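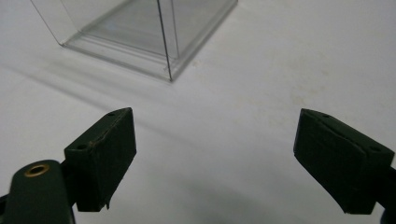
Transparent objects have been embarrassing robots for as long as robots have had cameras. A machine that can find a coffee mug in a cluttered sink will look straight through a plastic box and report, with full confidence, a table. Depth sensors are worse. They send out light, the light goes through the wall, and what comes back is a measurement of something else. A clear box on a white tabletop is close to the meanest version of the problem, with no color to go on and very little edge. From the height of a gripper, the box comes down to one dark line at the corner, a few pale ones along the base, and whatever smudges the table has picked up. A person deals with this before the first cup of coffee. A neural network can need a great deal of help.

Celeste Arancibia has spent two years arranging the help. Her group's method, called Zenar, was posted on May 16, 2024, and its main claim is modest enough to be suspicious: if you want a robot to handle things it can barely see, stop asking it where the things are.

The usual recipe goes the other way. First you build a perception system that draws a tidy outline around the object. Then you hand the outline to a planner, which works out where the fingers should go. If the outline is wrong, the planner goes ahead anyway, and the fingers close with great precision on air.

"We had a very good air-grasping robot," Arancibia says. "World class."

Zenar skips the outline. People perform the task themselves, holding a gripper in each hand, and the system learns to connect what the cameras record with how the hands move. No one labels the box. No one tells the network there is a box. It gets pictures and motion, and it has to work out for itself which faint lines are worth caring about.

Learning from human demonstration is old news, and Arancibia is quick to say so, usually before a reviewer can. The newer part is what the group calls shadow weighting, a name she regrets. During training, the system compares the close views from the grippers with a wider view from head height, and it leans harder on whatever changes in a consistent way across both. Glare fails that test. Move your head a little and a reflection slides across the plastic or vanishes. A corner stays where it was. Over enough demonstrations, the network learns to treat bright spots as gossip and corners as evidence.
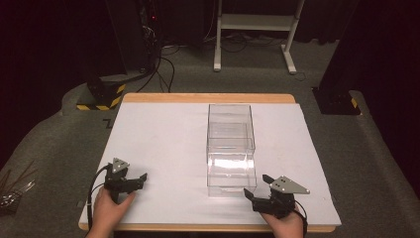
Enough, in this case, was 925 demonstrations. They were performed mostly by Nicanor Olivares, a graduate student whose patience has become something of a lab resource. The job sounds easy. You bring two grippers in from either side, take hold of the box, lift it, turn it, and put it back down. Then you do it again, and try to be neither too careful nor too bored, as the robot will learn both.

"You find out that you have habits," Olivares says. "I hesitate before I touch things. So for a while the robot hesitated before it touched things. It looked like it was saying grace."

The hesitation was trimmed out in the second round of training. The results that followed were good, if you read them in the order the authors prefer. On clear boxes similar to the ones in training, the method completed 93 of 100 lifts.

Readers who got excited at that sentence should know that I made it up in my head on the train, before I had opened the paper. The real figure is 24 failures in 100 attempts, and the paper reports it in the abstract, where people can see it. The comparison system, a standard outline-and-plan setup that the group calls Listasau, failed more often than it succeeded. So Zenar wins comfortably, and still drops or misses the box often enough that you would not let it near your wedding glasses.

The failures are the best section of the paper. Many happened when one gripper arrived early and nudged the box before the other got there, which is also how most people lose a sofa on a staircase. Others came down to lighting. With a strong lamp set low and to the side, shadows grew edges as firm as anything on the box, and the robot made several sincere attempts to pick one up.

Arancibia's group has not tried drinking glasses, wet surfaces or boxes with anything inside them. Plarkon, a packaging automation firm, has asked about that last one, for the sensible reason that people who own boxes tend to put things in them. A round of tests with filled containers is planned for September.

There is also the question of touch. Leinonen, a rival method from another lab, puts pressure sensors in the fingertips and gives up on seeing the box until contact. It works well and breaks often. Olivares thinks the two approaches will end up combined. Arancibia thinks so too, but would like a little more time with hers first.

In the meantime, Olivares has started on the next set of demonstrations. He says he hesitates less now, though he has noticed it at home, where he recently picked up a water pitcher with both hands, from both sides, at exactly the same moment.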